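Clitmont Desk Unit – Set-up Guide
Section 2: Planning and budgeting before you order

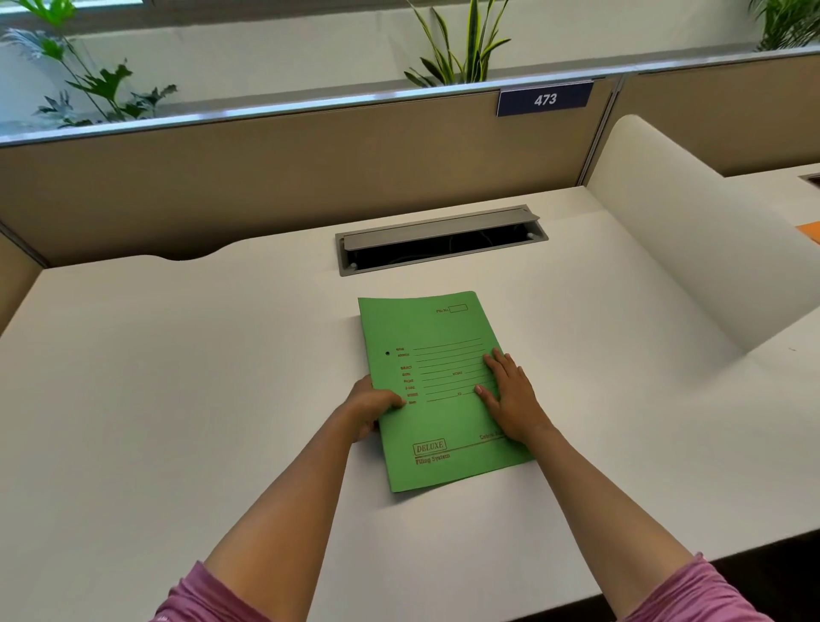 2.1 Start a purchase file

1. Open one paper file for each desk that will have a unit. Fill in the name, phone and room lines on the cover.
2. Write the desk number next to the file number. Grusero delivery teams work from desk numbers and will not search a floor by name.
3. Keep quotes, floor plans and the signed site form in the same file.

2.2 Measure the workstation

4. Measure the clear width and depth of the desktop. The base plate needs a flat area with no cut-outs beneath it.
5. Find the nearest cable opening and check that its lid opens fully with the base plate in its planned position.
6. Leave 100 mm between the arm at full reach and any partition or side panel.
7. Note any shelf, rail or plants above the partition. Move anything that could drop on to the desk.

Caution: Do not fix the base plate to a partition. Partitions are not rated for the load, even where they have a metal rail.

2.3 Work out the cost

8. Choose the unit. The single-arm version is £1,092 and the two-arm version is £1,657. Both prices include the base plate and power supply, but exclude VAT and delivery.
9. Decide which jobs the unit will do. Moving closed folders from tray to tray needs one arm. Holding a folder steady while turning its cover needs two.
10. Add the Bustorance gripper pads if the unit will handle card or loose paper. Pads are a running cost, so put them under consumables and not under equipment.
11. Allow for staff time. Someone has to show the unit each new type of form.

Note: An upgrade from one arm to two means a new base plate. If you expect to need the second arm within the year, order it now – the plate cannot be returned once drilled.

2.4 Place the order

12. Send the site form to Sydorenko, who handle installation, before you raise the purchase order.
13. Allow 6 weeks for delivery. Orders placed after the end of November are scheduled in the new year.
14. When the order number arrives, copy it on to the file cover and go to Section 3.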